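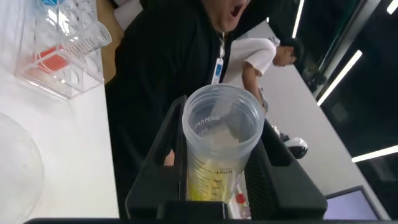

Wrist view, measuring cup between the fingers. The scale on the wall of the cup can be read at this distance.

Transparent Object Handling: Gallery

Otus group, liquids on the bench. Page kept by Marina Tzanetos and Torquil Mackay. Last edited in May.

The pictures on this page go with the results note on grasping and placing clear labware. The question was narrow: how much of the error in handling transparent containers comes from the policy, and how much from the view it is given. We trained the same network three ways, on the head view alone, on the wrist view alone, and on both together. Training data came from teleoperated demonstrations, 3144 in total after filtering. Evaluation used 408 trials, split evenly across the three conditions, with the starting layout drawn from a fixed list so that each condition met the same set of placements.

Depth was not used. The early runs with a depth channel gave holes wherever the sensor looked through a wall of plastic, and filling the holes added a step that had to be tuned again for each container. The present system, Mokico, takes color images and joint positions only. 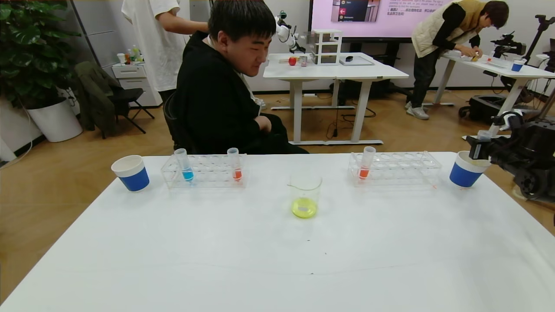 Objects are placed by hand from a printed layout sheet before each trial. The sheet gives a position for each item and a tolerance of 7 mm. Orientation is fixed for racks and left free for cups. Liquids are water with food coloring, and the levels are changed between blocks so that the policy cannot tie a grasp height to a color.

A trial is scored in four stages: approach, closure, lift and release. A trial that fails at one stage is not scored at the later ones. Spills are logged separately and do not by themselves end a trial.

With the head view alone, most failures were at closure. The fingers arrived at the correct side of the container but at the wrong height, and the error grew toward the back of the table. With the wrist view alone, closure improved and approach got worse, mainly when the target was outside the wrist view at the start of the trial. The combined condition had the fewest failures at both stages. At lift and release the three conditions could not be told apart with this number of trials.

Swapping the order of the racks between blocks had no measurable effect in any condition. Changing the table lighting did, and those runs are reported in a separate table of the note. 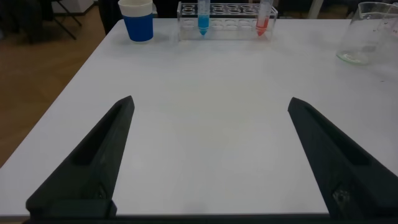 Wrist view with the gripper open. Cup, rack and beaker are at the far side of the table.

The wrist images are passed to the network at full width. Cropping out the fingers was tried on a subset of the data and dropped. Without the fingertips in view, the network closed early on the narrow containers and late on the wide ones. Our reading is that the fingertips serve as a reference for scale when the container itself gives a weak outline, but we have not tested this directly. A run with the fingers masked in software and the rest of the image kept would separate the two explanations.

Known limits: one table, one gripper, one set of racks. Glass and plastic were not balanced in the demonstrations, and the note gives no separate figures for them. Scoring was done by a single rater, with a second rater on one block only.

Layout sheets and the scoring form are in the Gavalas folder. Corrections to Torquil Mackay.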